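We've had the Poltell hand-held grippers since September, and I've been putting off writing this until I'd done my own setup from scratch. So, setup first. You clip on the fingers, plug in the cable, run the alignment check, and then you practice on small stuff. Medicine boxes are my favorite starter (light, flat sides, forgiving), and the yellow tips make it easy to see how wide you're open.
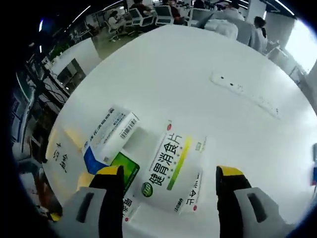 Karabo Mokgethi wrote in to say the alignment check fails every time unless you let the unit warm up for about 4 minutes. Good tip, and the manual skips it!

My big gripe is finger looseness. After 1256 grasps mine had a wobble, and the hex key in the kit is too short to reach the back screw. I bought a longer one from Sithole and it's lived in my pocket ever since. 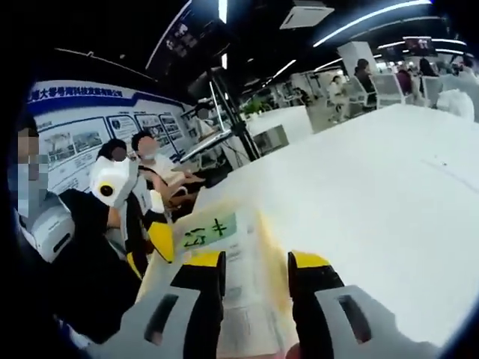
Grippers out at the big white table, Poltell review

Lidded boxes are where you find out if your setup is any good. If one finger sits even a little high, the lid slides. I redo the check before every box session now.

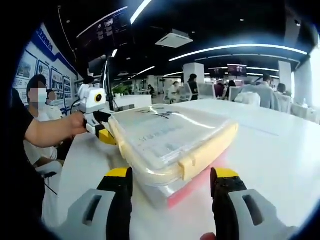

Two grippers, one clear box with a lid

Cleaning is easy: wipe the pads, look over the cable, done. Would I buy another? Yes, but fix that hex key, please! 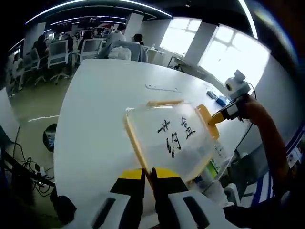 Review by Karabo's benchmate at Etance | Filed under: Tools, Setup

One last thing, spare pads come in packs of two, so order more than you think you need.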